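Mulgate open day - minutes, November planning meeting

I'm typing these up from my own scribbles, so shout if I got something wrong! We started at 3 with the simulator demo. Visitors get to try the table scene with the Franka arm and the tall blue vase.
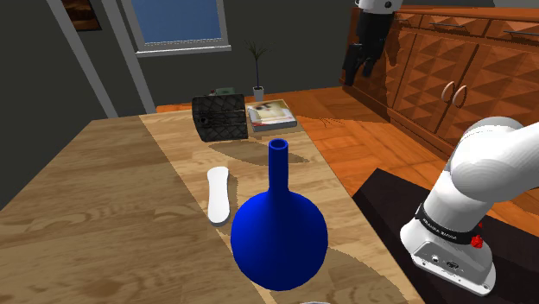 We agreed on 20 minutes per group, and I'll ask Privosine for a second screen - the one we have is tiny. Costa is doing the coffee (over 50 people signed up, yikes). Then we talked about whether to show the gripper view too, and I said yes, kids love it.

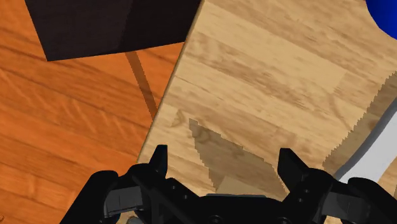
Raffaele Sorrentino wasn't so sure, and asked that guests see the whole room first so they don't get lost. Fine by me. Ovov still owes us the badges.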